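**FOR RELEASE IN JUNE**

# Tisivgate Clothing Exchange Moves Into the Old Endon Mill Store, With Room for Everyone This Time

TISIVGATE — The Tisivgate Clothing Exchange opens its new home on Tuesday at 9 a.m., and we could hardly be happier about it. After years of setting up folding tables in borrowed halls and packing everything away again by suppertime, the exchange finally has a place where the racks can stay up overnight.

The new space is the ground floor of the former Endon Mill store on Papadopoulos Street, built in 1930 and empty for much of the last decade. Longtime residents will remember buying bed linens and school uniforms there. The big front windows have been cleaned, the long oak counter is still in place, and the brass measuring strip set into its edge has been polished up so people can use it again. (It runs a little short at one end. Bring your own tape if you're fussy.)

The exchange works the way it always has. You bring clean, wearable clothes that you no longer need, and you take home clothes that you do. No money changes hands, and you don't have to bring anything to take something. Last year 1,497 garments found new owners this way, from baby sleepers to a full set of choir robes, and with four times the floor space we expect this year to be a lot busier.

## What's new

The biggest change is the hours. The exchange used to run one afternoon a month. It will now be open every Tuesday from 9 a.m. to 7 p.m., with the late closing meant for people who come straight from work or from the evening bus out of Dirnmont.

There is also a fitting area at last! Two proper booths with mirrors, hooks and doors that lock, plus a larger one that fits a wheelchair or a parent with a stroller. Anyone who ever tried on a winter coat over another winter coat in the hallway of the old place will understand why this gets its own paragraph.

Kids' clothes have moved to the back room, sorted by size and not by season, so a family with three children can work through one rack at a time. Shoes are on low shelves along the east wall. Work clothes — dark pants, plain shirts, aprons, non-slip shoes — now have their own section near the door, and it's stocked more heavily than before. Requests for interview and first-job clothing have climbed steadily, and black pants in particular go out almost as quickly as they come in.
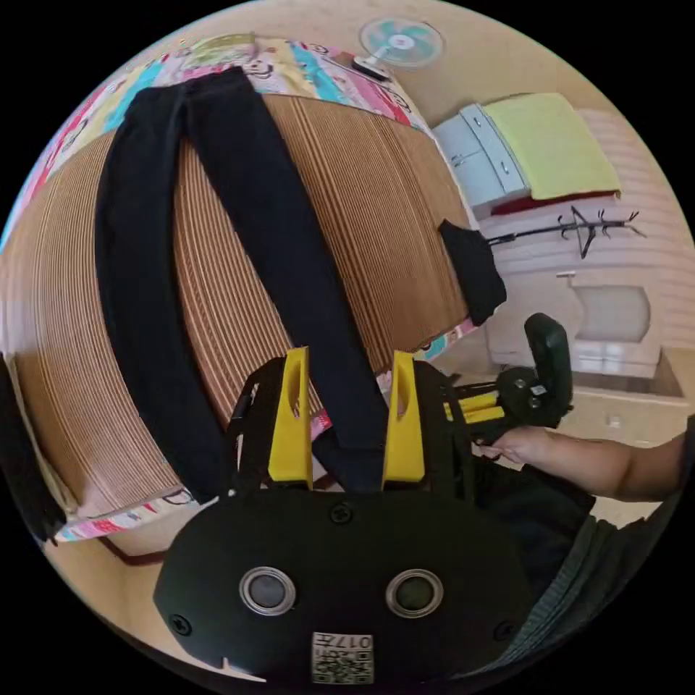 So if you have a pair sitting in a drawer, please think of us. All sizes are welcome, and longer inseams are especially hard to find. Pants with a missing button or a dropped hem are fine too, thanks to the other new feature we've been itching to announce.

## The mending table

Twenty-two people signed up for the trial run of the mending table this spring, and it went so well that it is now a permanent part of the exchange. From 4 p.m. until closing, there will be sewing machines, hand-sewing kits, an iron and someone on hand who knows how to use them all. You can learn to do the repair yourself or simply sit and keep company with whoever is doing it for you.

The table handles hems, buttons, split seams, worn elbows, elastic waistbands and most simple zippers. It can't take on leather, heavy upholstery or wedding dresses, although we did get asked about all three in the trial. Thread is provided in the usual colors. If you need a particular shade to match, it's best to bring a spool.

Every repair so far has gone up on a paper chart by the counter, and the chart is already on its second sheet. Hems are well in the lead.

## What to bring

Clothes should be washed, dried and ready to wear. Please check the pockets before you come — the lost-and-found jar from last year holds house keys, a library card and one very nice fountain pen, all still waiting to be claimed.

We're glad to take:

- everyday clothing in all sizes, infant through adult
- coats, hats, scarves and gloves at any time of year
- shoes and boots in pairs, tied or banded together
- unopened packs of socks and underwear
- belts, bags and plain neckties

We can't accept used underwear, pillows, car seats, or anything that has been stored damp. Fabric that is too worn to wear can go in the marked bin by the side entrance, where it's collected for rags.

Drop-offs are taken at the counter whenever the exchange is open. Bags left on the sidewalk tend to get rained on, and it breaks our hearts to throw out good sweaters, so please hold on to yours until we're open.

## Opening day

Doors open at 9 a.m. with coffee and rolls at the counter. A short ribbon cutting follows at noon, using a strip of the original curtain fabric found rolled up in the store's attic. The mending table starts early on opening day, at 1 p.m., and anyone who brings along something to fix will be fitted in before closing if at all possible.

The entrance on Papadopoulos Street is level with the sidewalk, and the side entrance has a ramp. Street parking is free for two hours. The Dirnmont bus stops at the corner.

**For more information:** Stop by the exchange counter during opening hours, or leave a note in the mail slot at the old Endon Mill store, Papadopoulos Street, Tisivgate. Reporters and photographers are welcome at any point on opening day and don't need to arrange a visit first.

\# \# \#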